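23 September 2018

clearing the snack table before the new one shows up. small thread bc I need to think out loud

**1/** so the white table with the rounded corners. bought it off Naveed Dhanial in May, he swore it was a Perron. no sticker, no stamp, nothing. still like it

**2/** measured the room twice. the Bresby one is 28 inches deep and square at the corners. would fit better, looks worse. ugh

**3/** rule for this table was always snacks only. no mail, no keys. lasted 4 days lol

**4/** snack of the moment = tall green can. Jaxon Pelletier keeps telling me to decant everything into Vevimel jars. no. the can IS the storage

**5/** gray wall stays gray. got up to 600 opinions on paint from family, ignoring all of them. cool gray + white top is teh whole look

**6/** thing I keep forgetting: little black plate on the wall just over the table edge, pale wire off it. have to sort that before anything moves. writing it down here so I dont yank the table and regret it

**7/** Pekwood delivery window is 2 hrs and they wont say which 2. fine. table goes to the back room untill then, can comes w me

**8/** Naveed wants it back maybe??
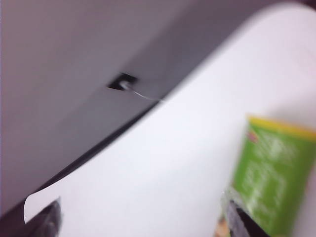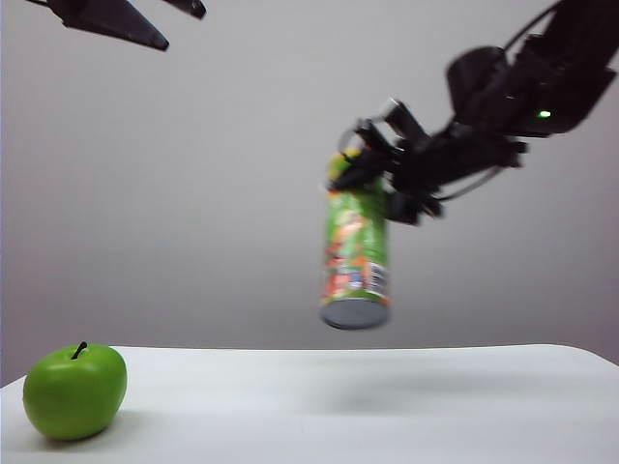
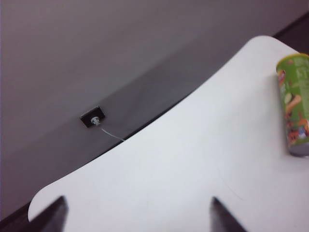

white + gray corner. green can in the last two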